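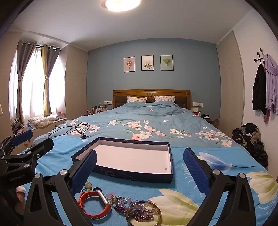
Sorting small things the way we do it at work now

I pack returns at the Pultham depot, and since the Rangel arms went in last May my job has changed more than I ever thought it would. The arms do the lifting and dropping into trays. We do the awkward stuff – beads, bangles, watch straps, anything that rolls or tangles – and we set things out so a gripper can get hold of them. I've been there six years and I've brought half of it home with me!

Tip the lot out first
Don't pick through a full box. Empty it on to a bedspread, where beads won't bounce off, and keep an open box lid next to the pile. A shallow one is best (you can see what's in it, and so can the arm).

Strings before singles
Lift bead strings out by one end and lay them straight. Bangles come off the top of the beads before you pull anything. On the line a snagged string stops the whole tray, and Eimear Nic Giolla on the next bench reckons that was most of our stoppages in the first month.

Leave a finger's width
Two fingers need room either side. Mine do as well, these days, with my knuckles.

Cables get their own spot
Never in with jewellery. Coil each one, charger in the middle, and put a bit of tape round it.

Swap hands, swap jobs
We used to do the same bench for a whole shift. Now it's 52 minutes and then you move, either to checking trays or to showing the Rangel a new item. My shoulder is so much better for it, though I do miss the chat at the old long table, and the Timstead lot lost their evening shift over all this, so I won't pretend everyone's happy.

Wipe the pads
Grip pads pick up fluff. A barely damp cloth does it at the end of the day, and the same cloth is good for watch straps. Let them dry before you put them away in a drawer.

Next time I'll do buttons and odd earrings, as several of you have asked.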